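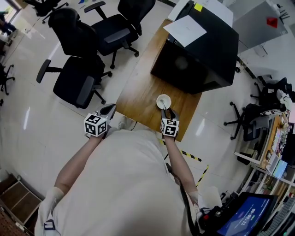
A spoon in a small white bowl.

How Do Birds Eat Without Teeth?
Mar 11, 2023

You have teeth. Dogs have teeth. Even a goldfish has teeth, hidden right down in its throat. But birds? None. Not a single one. So how does a pigeon manage a hard dry pea?

Quick answer: the beak grabs it, the tummy does the chewing. Longer answer coming up.

First, the beak

A beak is bone, with a hard coat over the top. The coat is made of keratin – same stuff as your fingernails. It keeps growing all the bird's life and gets worn down by pecking, nibbling and wiping on branches.

Different food, different beak. Have a look next time you're out.

Short and fat: seeds. A sparrow or a greenfinch. Good at cracking.
Thin and pointy: insects. A robin or a wren.
Hooked: meat. Owls, hawks, buzzards.
Long and a bit bendy: worms deep in the mud. That's a curlew.
Wide and flat: ducks. The edges have tiny comb bits that let the water out and keep the food in.

Seed eaters have a clever trick. They put the seed in a groove inside the top of the beak, press with the bottom half, and crack! The tongue turns the seed round, the shell drops off, the soft middle goes down. Takes a second or two for a small seed. If you've ever seen a heap of empty husks under a feeder, now you know who did it.

Next, the crop

Lots of birds have a stretchy bag in the neck called a crop. It's a bit like a lunchbox. The bird fills it up fast, then flies off somewhere safe and lets the food go down slowly. Very handy if there's a cat about.

Pigeons do something extra. Both mum and dad make a thick, cheesy sort of goo in the crop and feed it to there chicks. It's called crop milk. It isn't really milk and no, you wouldn't want it on your cereal.

Then, two stomachs

Well, one stomach in two parts.

Part one squirts juice on the food to start breaking it up. It has a long name, the proventriculus. Say it pro-ven-TRICK-you-lus. You can forget it again if you like.

Part two is the gizzard. This is the good bit. The gizzard is a very strong muscle with a tough lining, and it squeezes and grinds and squeezes again. Many seed eaters swallow little bits of grit and tiny stones, which stay in the gizzard and help mash everything up. So the stones do the job of teeth!

The grit wears smooth after a while, so the bird goes and finds some more. You might see pigeons pecking at a gravel path with no crumbs on it at all. They may well be after grit.

What about owls?

Owls swallow small animals whole. Fur, bones, the lot. They can't digest the fur and bones so these get squashed into a lump, and the owl coughs it up. The lump is called a pellet. Other birds make pellets too – kestrels, gulls, even kingfishers (theirs are full of fish bones).

Did birds ever have teeth?

Yes! Long, long ago. Early birds like Archaeopteryx had small sharp ones. Over millions of years the birds that are alive today ended up without any. Scientists are still arguing about why. One idea is that a beak is lighter. Another is that growing teeth takes a long time, and chicks without them could hatch sooner. Could be a bit of both, or somthing else.

Words to know

Keratin: the hard stuff in beaks, claws and fingernails
Crop: food bag in the neck
Gizzard: grinding part of the stomach
Grit: small stones a bird swallows
Pellet: lump of bones and fur coughed up

Try it

Pick one bird you see near home or school. Draw just the beak, nice and big. Now guess what it eats, then look it up in a bird book and see if you got it right. Don't worry if you didn't – ducks eat nearly everything anyway.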